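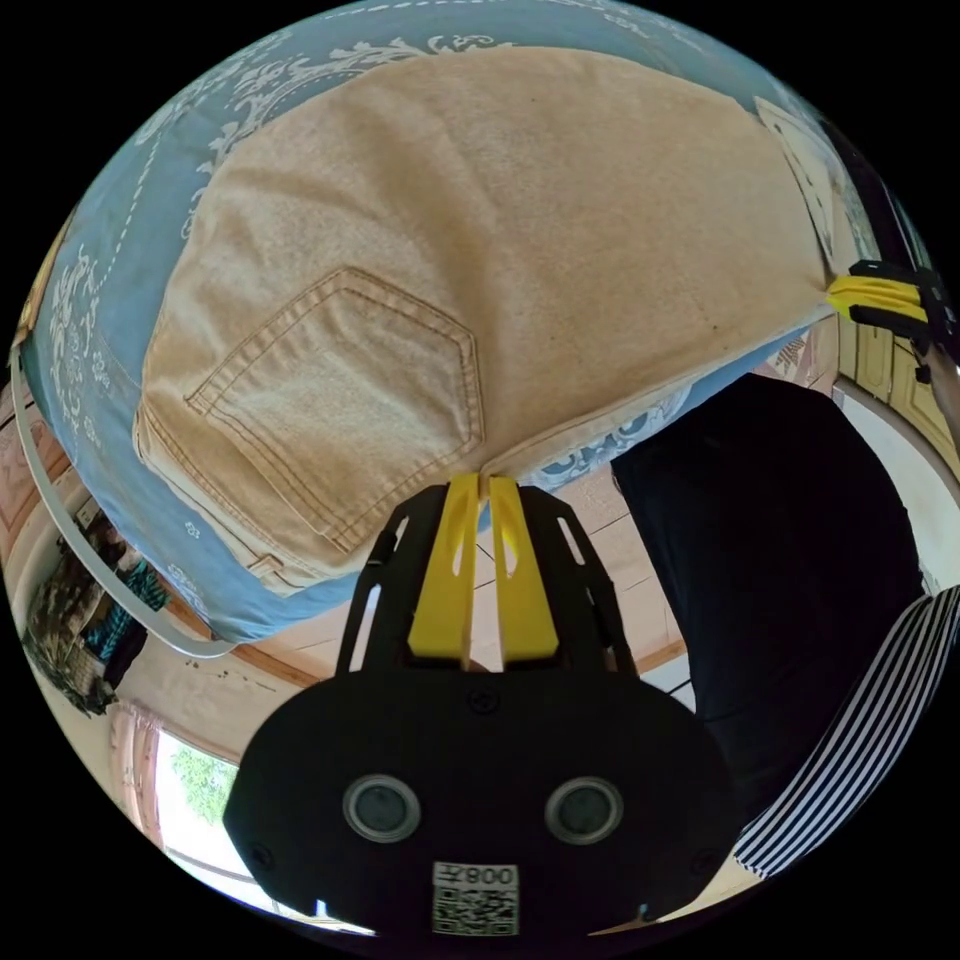
## Lellberg store's folding class promises a lot for a stack of trousers

*23 December 2019*

Gekley, the home goods shop in Lellberg, will start the new year by charging people to learn how to fold their laundry. The two-hour class runs through January, costs $50 a seat and is built around what the store calls the Arkach fold. According to the flyer, the method can free up to 50 percent of the space in an ordinary dresser. The flyer does not say how that was measured, or what an ordinary dresser is.

The class is taught on a made bed. Everything gets laid out on the spread first, smoothed by hand and folded from the hem up. Trousers come early in the lesson. The store wants them flat, back side up, with the pocket showing, so the crease lands in the same spot on every pair. Beige khakis with dark topstitching do make that easier to follow. Whether it makes them any smaller in a drawer is another question, and the store's answer was that "results depend on the drawer."

Linens take up the rest of the time. The rule there is that an embroidered edge should stay on the outside of the fold, where it can be seen on the shelf. That is a matter of looks, and the flyer files it under "space saving" anyway.
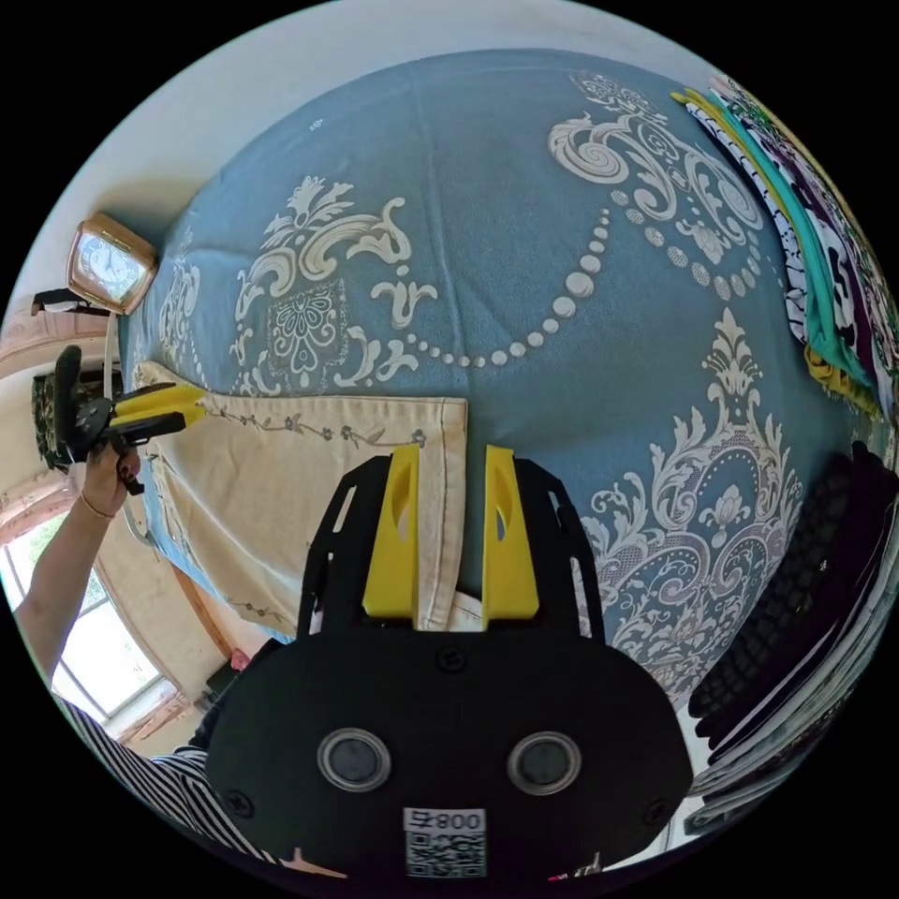

*A cream cloth with a flowered border, laid out on a blue and white bedspread.*

Then there is the shopping list. People who sign up are told they will "get the most" from the class if they own a set of 6 Dal Bello drawer dividers, sold at the front of the same store. The dividers are not included in the $50. Gekley says buying them is optional, but two of the four pages in the class handout are about where to put them.

The store points to an earlier run of the class this fall, which it says drew 177 people. It did not keep track of how many of them were still folding that way a month later. Asked about refunds, Gekley said seats can be moved to another date but not returned.

None of this means the fold is bad. Laying a garment out flat before folding it is sound advice, and plenty of people would be happier with a neater shelf. It is also advice that most public libraries have on hand for free, and a bed at home works as well as one in a store.

Shoppers who still want to go should ask two things before paying – whether the handout can be had on its own, and whether the class will cover fitted sheets. The flyer leaves those out.

Sign-up is at the Gekley service desk. The first January classes are listed as "nearly full," the same wording the flyer uses for every other date.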